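Griline adopts house rules for bench-top robot arms

Griline has put in place a written set of rules for small robot arms used on open benches, covering how grippers are wrapped, how two arms share one work surface and what may be left on the table while power is on. The rules took effect on 1 May 2024 and apply to every bench cell at the company's Cludach site.

The document is 65 pages long and replaces a set of notes that each team had kept on its own. It was drafted with Zernus, a safety consulting firm, after a review of 482 entries in the site's maintenance log. Most of those entries dealt with minor faults: worn finger coverings, snagged cables and parts left within reach of an arm.

Tape and other add-on coverings on gripper fingers are still allowed. Under the new rules they count as part of the tool, so they have to be listed on the cell's setup sheet and checked at the start of each shift. A covering that has lifted at an edge must be replaced before the arm is used on a part. Wrinkles alone are not a reason to stop work, but they have to be noted. Fingers must be opened and closed fully after any change of covering, with the arm in its parked position.

Where two arms work over the same table, each must have its own stop button, and either button has to stop both arms. The speed limit for shared tables is 300 millimeters per second at the gripper. Teams that need to go faster can apply for an exception, which will be granted for one task at a time and will lapse when the task ends.

Boxes and packaging may stay on the table only if they are outside the marked reach of both arms or are part of the task. Cables that cross the support bars have to be clipped at both ends, with enough slack for the full travel of the arm. Pen marks used to line up parts are allowed on the tabletop, provided they are wiped off when the task changes.

The rules also ask for a short written risk review before a new cell is switched on. It has to name the task, the heaviest part handled and the person who can approve changes. A copy stays at the bench. Griline said the review should fit on 2 pages and that longer ones will be sent back.

Gu, a smaller company that leases bench space in the same building, said it will follow the parts that deal with shared tables and keep its own procedure for grippers. Its staff will attend the same training session as Griline's.

Existing cells have until the end of July to meet the cable and stop button requirements. The gripper checks apply now. Griline plans to look at the speed limit again once it has a full quarter of log entries under the new rules. Suppliers who bring their own arms on site will get the document with their visitor paperwork and must sign for it before setting up. 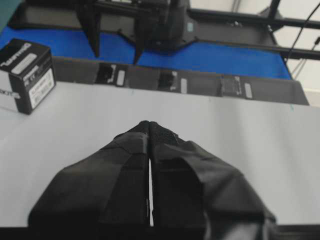 Page last changed: 1 May 2024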